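The Nostdale Residents' Newsletter
May

FROM THE KITCHEN END: THE SUPPER CLUB REPORTS

The Nostdale supper club has now been going long enough to have a founding myth, two schisms and a shelf of its own in the hall cupboard. The myth concerns a power cut and a shoulder of lamb. The schisms were over coriander and over whether people who bring only crisps should be allowed seconds. The shelf is the subject of this month's report, in that we may be about to lose it, but I will come to the shelf.

First, the season. We sat down 47 people in April, a record, and one the hall was plainly not built for. The trestles ran from the stage to the fire door and then turned left, so that the people at the far end ate in what is normally the place where the pushchairs go. They reported that the food was very good and that it arrived eventually. The menu was soup, then a chickpea stew, then Mutua Swai's coconut rice, then a long wait, then three crumbles that had all been made by people who thought they were making the only crumble. If you would like to bring a pudding in future, there is a sheet on the noticeboard. It has been there for a year. It has one name on it and the name is mine.

Mutua has asked me to print his method for the rice, chiefly so that people will stop ringing him during the cricket. You wash the rice until you are bored, and then once more. Half coconut milk, half water, a good pinch of salt, a bashed stick of lemongrass if you have been somewhere that sells it. Bring it up, lid on, lowest heat your cooker can manage, and then leave it alone. He underlined the last part. Most of the rice that goes wrong in this parish goes wrong because somebody has lifted the lid to see how it was doing. Ten minutes off the heat with a tea towel under the lid, then a fork. He says no to peas. I had not asked about peas.

Next, money, which I shall get over with. The year's takings at the door came to £3,158. Out of that we have paid for the hall, the gas, the big shop each month and a replacement for the urn, which had begun to make the tea taste of the Coronation. After all that there is £1,994 left, a sum that has had an extraordinary effect on people. Neighbours who have never shown the slightest interest in catering have developed firm views on it. I have been told in the post office that we need a proper dishwasher. I have been told at the bus stop that we need matching plates. Someone put a page from a catalogue through my door with a pizza oven ringed in red, and no note.

My own view, for what it is worth, is that we should buy knives that cut. The hall has eleven knives and they are all the same knife, spiritually. Arnulfo Ríos prepared most of April's onions with one he had carried from home in his coat, wrapped in a copy of this newsletter. I was touched to find a use for it.

Arnulfo has also agreed to run a bread morning in the hall, starting at 9.30 and going on until the bread says otherwise. He has been baking for 29 years and is firmly against machines, recipes in cups, and the word "artisan". You will need an apron, a tea towel and something to carry your dough home in for its second rise. Places are limited by the number of ovens, of which there is one. Last time he did this, four of us drove home with live dough on the passenger seat, and mine got as far as the handbrake. I have asked whether we might use a little less yeast. He looked at me for some time and said that he would think about it.

A word about borrowing. The club owns, or believes it owns, a fair quantity of large dishes, and these travel. They go home with leftovers in them and settle down in other people's kitchens, and after six months or so it feels rude to ask. I am going to ask. We are short of the oval roasting tin, the fish kettle (no one knows why we had a fish kettle, but we did, and we miss it), both colanders and the ladle with the long handle. You can leave them in the hall porch after dark if you prefer. No questions will be put to you, although I can't speak for the people who live opposite the porch.

While we are on the subject, please write your name on the bottom of your own dishes. Masking tape and a biro will do. At the end of every supper there is a half-hour in which grown adults stand round the sink claiming one another's casseroles, and in April it became quite heated. Two households left with lids that do not fit anything they have at home. I believe the lids have since been exchanged in a lay-by.

Now, the shelf. The hall cupboard is to be repainted, and everything has to come out of it. The badminton people have suggested that it might then go back in differently. They have drawn a plan. On the plan, badminton has three shelves, the Flosow group (flowers and sewing, for newcomers; they merged when the room rates went up) has two, and the supper club has what is marked as "top". I have stood on a chair and looked at top. It is nine inches deep and already contains a nativity donkey.

I have nothing against badminton. I should only like to point out that a shuttlecock is a small thing and does not weigh much, and that a stockpot full of other stockpots is a large thing and should not be kept over anybody's head. There will be a meeting. If you have ever had seconds, I would be glad to see you at it.

Next month's supper has a theme, against my advice. The last theme was "A Taste of the Sea" and brought in nine tuna pasta bakes. This one is "Things My Grandmother Made", which at least ought to spread us out a bit. The Kılıçarslan family have promised stuffed vine leaves in the sort of number that needs two cars. Zirine, the new café by the bridge, is giving us the day's unsold loaves, and has very decently not asked to put up a banner. I shall be making my grandmother's boiled gammon, a dish she was known for all over the county, and which several people moved house to avoid. I have adjusted it.

Doors at half past six, food at seven, or at the point when the hall oven gives in. It's still £5 for adults, children free if they sit down. Bring your own cutlery if you are particular. Anyone willing to come early and peel should just turn up at the kitchen door from four o'clock — there is tea, and a radio that gets one station, and you will hear a good deal about your neighbours that does not reach these pages.

One last notice. The salad rota for the summer has gaps in June and in both weeks of the fête. The job is to make one big salad, dress it at the last minute and not the night before, and put it at the end of the table where people can reach it from both sides. We have had some complaints about beetroot, which gets into everything and last year got into the vicar's cuffs. Keep it in a separate dish, please, with its own spoon.
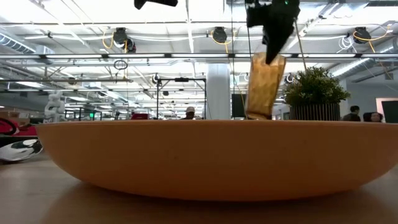
And if you do take a turn on the rota, the club will pay for the leaves and the oil, so keep your receipt and hand it in at the kitchen door. Receipts for wine will be admired and handed back.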